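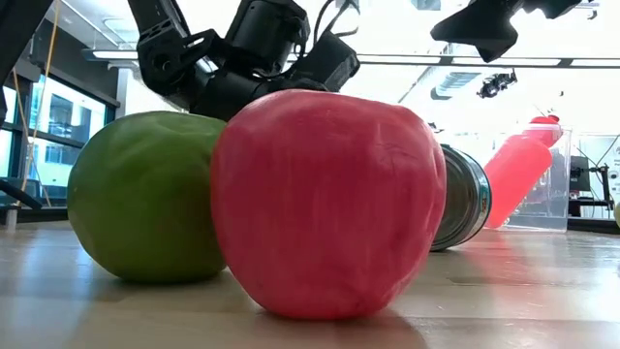

Figura 3. Manzana roja y manzana verde sobre una mesa de madera clara.

4.2 El regreso aplazado en la serie Hayat

En esta sección se analiza el modo en que las novelas del corpus retrasan el encuentro entre la protagonista y la familia que ha dejado atrás. El corpus comprende 104 novelas de ficción sentimental de ambiente rural, de las cuales 67 pertenecen a series de tres o más volúmenes. Para cada novela hemos anotado la página en que el regreso se anuncia por primera vez y la página en que se cumple, si es que se cumple dentro del mismo volumen.

En la serie Hayat, el anuncio aparece siempre antes de la página 100. El cumplimiento, en cambio, queda trasladado al volumen siguiente en cuatro de los cinco títulos. Delacroix llama a este recurso «promesa de umbral» y lo considera propio de la novela por entregas. Nosotros aceptamos el término, pero con una reserva: en Hayat la promesa no la hace el narrador, la hacen las cartas que los personajes se envían y que muchas veces llegan tarde.

El caso de Drilon es distinto. Es una novela única, de 400 páginas, y la hermana menor vuelve a casa ya en el segundo capítulo. Lo que se aplaza es la conversación con el padre, la cual ocupa apenas dos páginas cerca del final. Rana ha leído esta brevedad como un defecto de composición. A nuestro parecer, la lectura es discutible, puesto que el silencio del padre está preparado desde la escena del granero y se repite en la cena de marzo.

La distribución de las cartas por capítulo se presenta en la sección 4.3.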